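8 September 2019

Arm bench, Lomero cell. Notes after the first full stretch of shifts with the arm doing the small-parts moves.

Start-up now takes one person about 10 minutes. Before, two of us laid out stock and called the order across the table. The second person has moved to inspection at the Baudry bench, where they were short anyway. Mixed feelings on that. Inspection is quieter and you sit down, but two people have said they miss having somebody to talk to at the start of a shift. I told them I'd bring it up at the October review.

Ran the set of 50 moves twice, morning and afternoon. Speed override at 50 for both. Six stops in total. Four were the same thing, a part placed a little off its mark and the gripper closing short of it. Moved the approach point and the afternoon was better. The other two I can't explain yet. The log only gives a time.

Cable: the black one still drapes over the mat in front of the arm. Straps are holding, but I want it routed behind before anyone else works this side. Ask Senenier for a longer lead.
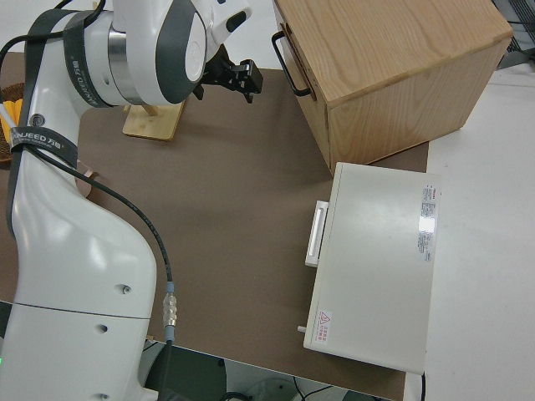

Counter on the controller is at 300 cycles since the last check of the fingers. The Pundemel sheet says to look at them at every shift change, and we have been skipping that on late shift because it isn't clear who owns the job now. It used to be whoever did the layout. Put it on the inspection person's list for the time being, and ask them first.

To do: cable, finger check, pull the log for the two odd stops, new marks on the mat.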